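How many demos before a policy stops fumbling the grasp?

Posted by tollix in Imitation Learning

I'm training a small arm to pick up a plastic cup from teleoperated demonstrations. I have 173 demos and the policy reaches for the cup nicely, then dithers at the rim and grabs air more often than not. I keep seeing people say you need 1000 demos per task. Is that really the number? I only get the arm on Tuesday evenings, so that would take me into next year. Wrist camera plus one fixed camera, plain white table, same cup every time.

prondlow
Oh, I love this problem! We went through the same thing last winter and the answer surprised all of us. We had 1117 demos of one cup task, and out of curiosity I trained on a subset of 514, chosen only for variety in where the cup started and how the arm approached it. The smaller set did better! Same network, same training steps, same test positions. The 514 policy got the cup on 9 of 10 tries and the full set got 7.

When we went back through the episodes we had cut, most of them were near copies: cup in the middle, arm straight down, one finger inside the rim. The policy had learned that one motion beautifully and had very little idea what to do if it arrived a bit to the side.
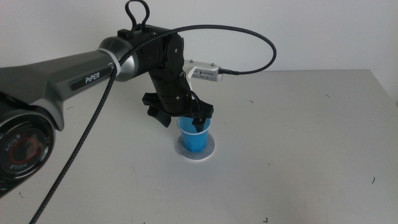
So before you record anything new, plot the cup positions from your 173 and look for the clump. Then spend one evening filling in the gaps. The other thing that helped us a ton was recording recoveries. Start the episode with the gripper already in a bad spot (too low, too far left, fingers half closed) and show it how to get back out and try again. We did 40 of those and the dithering at the rim nearly went away, which made my whole week.

Small caution, ten tries per policy isn't many. I'd trust the direction more than the exact scores.

irkent_lab
just get more data. 1000 is fine, we do that for everything

ebihara
Agree with prondlow on recoveries. Also check how long you pause before closing the fingers when you teleoperate. I used to hover for a second or two to line things up, and the policy copied the hover and then got stuck in it. Trimming the idle steps out of my old demos took an afternoon and no new recording at all. If you predict chunks of actions, try a longer chunk too. Would love to see your plot if you make one!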